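Robot Learning Lab, handout for week 3: teaching by hand and teaching by remote
October 1, 2024

OK, so last week we got as far as "a demonstration is a list of what the robot saw and what it did, in order." This week you make some yourselves, and I want you to have these notes open while you do it (I will ask who read them, and I can usually tell!).

There are two ways you'll be showing the arm what to do.

Hand guiding. You put the arm in its floppy mode, grab it behind the wrist and drag it through the job. It's lovely for getting a feel for the thing, and most people are decent at it within minutes. The trouble is that your own arm gets into the camera view, and the policy is perfectly happy to learn that a sleeve means "go left." So when you guide, stand to the side and hold high up. Then play the path back with your hands away, and save the pictures from the playback.

Remote control. You sit at the desk and steer with the small leader arm. It's slower to learn and your first few tries will look awful — mine did, and Pranab Gunawardena still has the recordings. But the pictures are clean, the gripper commands are real commands, and the timing is yours. For the graded part we use this one.

How many demonstrations? Each pair records 40. Please don't do all of them from the same starting spot. Albane Pruvost did that in the September trial run and ended up with a policy that worked beautifully in one place and nowhere else. Move the start, move the block, turn the block. Boring, I know, but it matters more than how smooth your hands are.

A word about the wrist view, which is what you'll mostly be staring at. It moves with the hand, so left and right on your screen swap meaning when the wrist turns over. Go slowly the first time that happens. Before you record, look at the live view and get used to where the fingers sit in it.
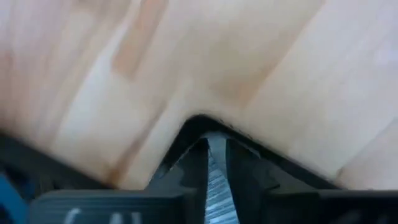
Fig. 1. Wrist view over bare wood, with the gripper fingers at the bottom.

Pale wood with soft grain gives you very little to judge height by. Come down in small steps and watch the side view too.

Throw a demonstration out if you bumped the table, or if you stopped to think for so long that the arm just hangs there. Long pauses teach it to pause. A small mistake that you then fix is fine, keep it!

For next time: train on your 40, run 3000 steps, save a copy every 1000, and bring me the one you like best plus a paragraph on why. Thulani Visser has the key to the lab if I'm not in.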